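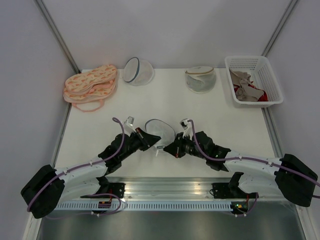 Figure 6.1 Three mesh laundry bags and a stack of sleep masks on a white worktop.

Chapter 6
Net and Mesh Fabrics

A woven cloth is described by its thread count. A net can't be described in this way, as most of its area is open. Three measures are used in its place: the shape of the opening, the width of the opening, and the mass of the fabric per square metre. The samples tested for this chapter came from the Trullar mill and had a mass of 105 grams per square metre.

Section 6.1 deals with knitted nets and section 6.2 with knotted ones. Knotted nets are stronger but rub against delicate cloth, and are little used in the home. The Costevine method for measuring stretch is set out at the end of the chapter.
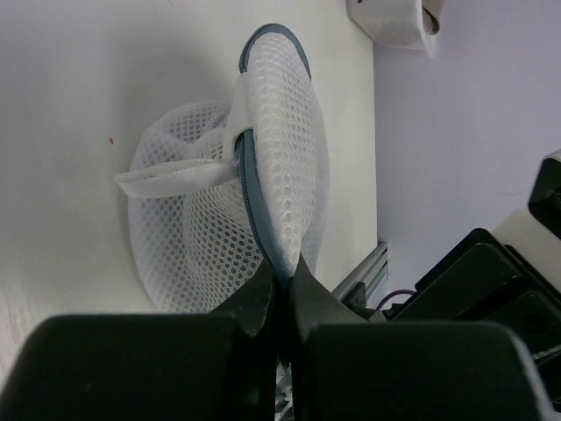
The shape of the opening governs how a net behaves under load. Square openings stretch little along the threads but a good deal across the corners. Six-sided openings spread the load more evenly – though they still stretch more in one direction than the other. The laundry bag in Figure 6.2 is made of a fine honeycomb net, and gathers readily into rounded folds. A zip tape is much stiffer than the net beside it, so the seam between them must be sewn without pulling the net tight. Seam strength is treated in Chapter 7.

Before reading on, revise the terms course, wale and denier from Chapter 2.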